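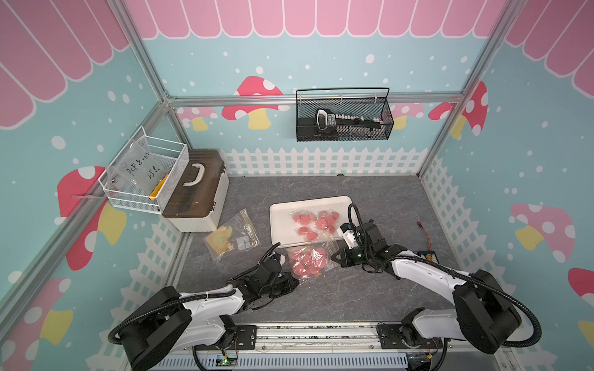
Two arms at the tray, with bags of pink rounds between them.

Ekene Nnaji had the rules printed before I'd even got my coat off. They fit on both sides of one sheet, nine of them, and he slid it across the desk to me like a menu.

"Read number four first," he said. "Everyone skips number four."

Number four says that you write down what counts as done before the arms move. I'll admit I would have skipped it too! It sounds like the sort of thing you agree with and then forget. But Ekene has been writing bench rules for two-arm work at Okine for a while now, first for the shop in Pliltport and lately for the customers as well, and he can talk about that one line for a good half hour. (He did. My coffee went cold.)

Take a job like getting a packed bag onto a tray. Is it done when the bag is on the tray? When it's flat? What if a corner hangs over the rim, or one arm still has a grip on the plastic when the clock runs out? "You ask two people who watched the same run and you get two scores," he told me. "They're both sensible people. They just had a different finish line in their heads, and you only find that out when the numbers go to someone else."

So the rule now asks for a single sentence, in plain words, taped up where the operator sits. The sentence can be strict or easy, he doesn't much mind which, as long as it was there before the first try and stays the same until the last.

I asked what happens if the sentence is a bad one and you only notice halfway through.

"Then you finish the set with your bad sentence, and you write a better one, and you start again," he said. "It's annoying. I've had people be very annoyed at me in January over exactly this."

A set, by the way, is 50 tries in his rulebook. I wanted a clever reason for that and there isn't one. It used to be whatever people had the patience for, which made it hard to put one bench next to another, and 50 was a number that everyone in the room could live with.

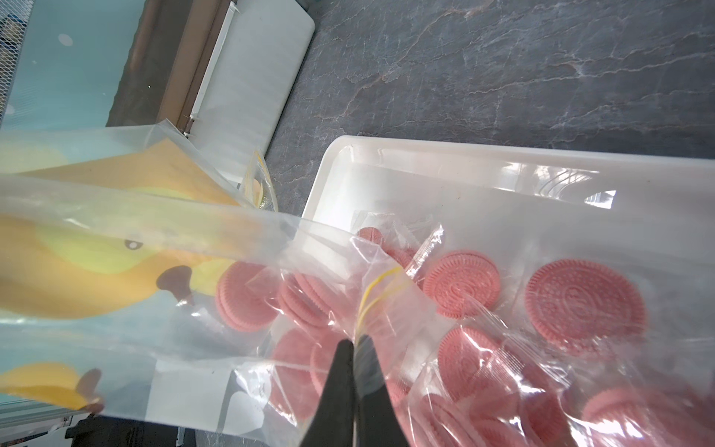
The rule that gets the most arguing is the one on soft packaging. Bags and wrappers don't behave like blocks. They crease, they slide over each other, they shine right back at the camera, and if you pick one up and put it down it won't be the same shape it was before. A lot of older bench sheets, Ekene says, have a line that goes "return objects to their starting positions," and for a block with a tape mark under it that's fine. For a bag it's close to meaningless.

His version splits it up. Where the bag goes is fixed, and so is which way the opening faces. How the plastic happens to fold is left alone, and you are not allowed to tidy it. That last bit matters a lot to him, because people do help without meaning to. You lay the bag down, you see a nice edge could stick up a little more, and your hand goes out and fluffs it, and now the gripper has a handle.

"I do it too," he said. "I wrote the rule and I still catch my own hand going out there."

The fix was to have one person set the bench and another one run the arms, and the one setting up doesn't know which program is going to be tried next. It costs more in people, and he says smaller shops push back on it every time. I can see why. If you're a team of three, that's most of you tied up putting a bag on a table.
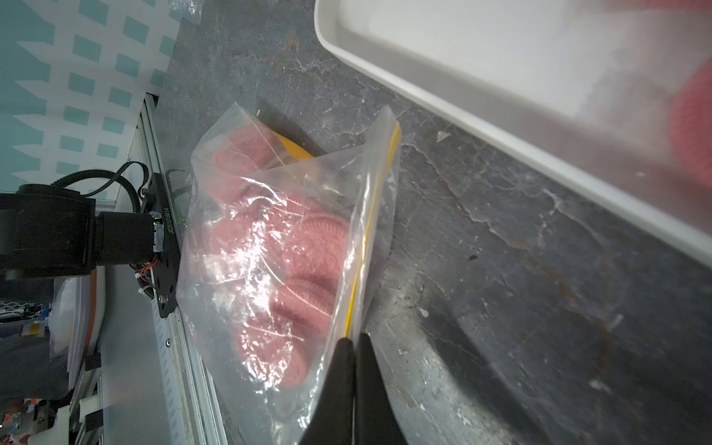 Gripper fingers at the end of the yellow zipper strip on a bag of sandwich cookies.

Sirkka Jääskeläinen joined us partway through. She runs the safety side, and she'd brought her own copy of the sheet with pencil all over it. She and Ekene clearly have a long-running disagreement about rule seven, and I was very happy to sit back and let them have it.

Rule seven says a person's hands stay out of the reach of the arms until both are stopped and the operator has said so out loud. Ekene wanted it to cover one arm at a time, so that you could reach in next to a parked arm while the other one finishes. Sirkka wouldn't sign it.

"People see small arms and they relax," she said. "With two of them you're watching the one that's moving. And then you lean on the side you're not watching." She'd like the saying-out-loud part to be stricter still, with a reply from whoever is about to reach in, the way climbers do it. He thinks people will start mumbling it after a week. She thinks mumbling is still better than silence. It stands as she wrote it, for now.

They do agree on grip force around closures. Zippers on plastic bags are thin, the fingers have to pinch close to the seal, and the tempting answer is to turn the grip up until it never slips. Their sheet says to start at the lowest setting that holds and to note any raise, with the try number next to it. If a bag tears, it goes down as a tear, in its own column, even if the job was finished by the sentence on the wall.

"Otherwise you get a wonderful score and a bin full of ripped bags," said Sirkka.

I asked them about other people's rules, too. Kettunen, who build benches of their own, use a longer sheet than this one, and Ekene borrowed their layout for the log page and says so at the bottom. Clinex asked for a short version for their training room. He sent them version 2 with the same nine rules in it and bigger type.
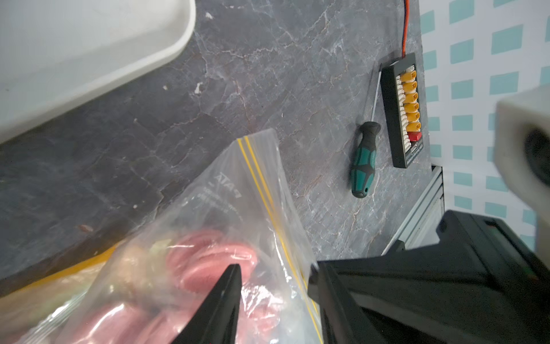 What I hadn't expected was how much of the sheet is about things that have nothing to do with the arms. Rule eight is on the stuff that shares the table: tools, leads, boards, spare bags. You can work with things lying around, he says, plenty of real benches look like that, but whatever is in there at the first try gets listed and stays put until the set is over. If somebody needs the screwdriver at try thirty, they can take it, and the log says that it left and when.

"I had a long talk with an engineer over this," Ekene said. "He felt I was being fussy about a screwdriver. I said fine, but your camera can see it, so as far as the program's concerned it's part of the table."

Rule nine is labels. Bags get written on, with the marker, before they go into storage, and the same code goes in the log. Ekene doesn't care what code you use. Sirkka does, and would like it to include who packed the bag, so I suspect that's coming in the next version.

Before I left I asked which rule he'd drop if he had to drop one. He looked at the sheet for quite a long time, and then he asked Sirkka, and she said seven was staying, and he said he hadn't been going to say seven. We never did get to an answer. They were still at it when I went to find the stairs, and I've got the sheet pinned over my desk now, with a coffee ring on rule two.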